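Treler Newsletter
2020-04-27

The step goal that wouldn't die

Stallwood has a new pedometer app out, and like every one before it the thing wants you to walk a set number of steps a day and scolds you if you don't. The pitch says it will "change your relationship with movement." I have used it for 20 days. My relationship with movement is about where it was.

The app counts well enough on a plain sidewalk. Push a stroller or a shopping cart and it loses track, which you'd think somebody at Stallwood would have noticed. It also gave me credit for whisking eggs. Then there are the badges. I got one for opening the app on 4 mornings in a row, including 2 when I never left the house.

What bothers me more is the goal itself. The number goes up when you meet it and stays put when you miss it, so sooner or later everyone lands on a target they can't hit. Stallwood calls this "gentle progress." I wrote and asked what the schedule was based on and got back a link to the same page I was asking about.

Then comes the paid plan, at 5 dollars a month. For that you get charts. One of mine told me I walk less when it rains. The rival app from Fernel puts its charts in the free version, although it wants your contacts before it will show them to you, so pick your poison. A paper notebook will do the same job if you write down where you went and how long you were out.

I'll grant one thing. The evening reminder got me out the door a few times when I'd have stayed on the couch. A kitchen timer could do that too, and mine has never asked me to rate it. 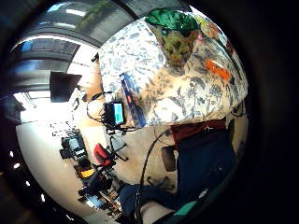
Akpan wrote in after last month's column to say I'm too hard on these things, that a silly badge was what got the walking started after a bad September, and that the habit stuck long after the app was deleted. Fair enough. I'd still like to know why it had to be deleted. If your own app has lasted past the free trial, write and tell me which one, and whether you paid.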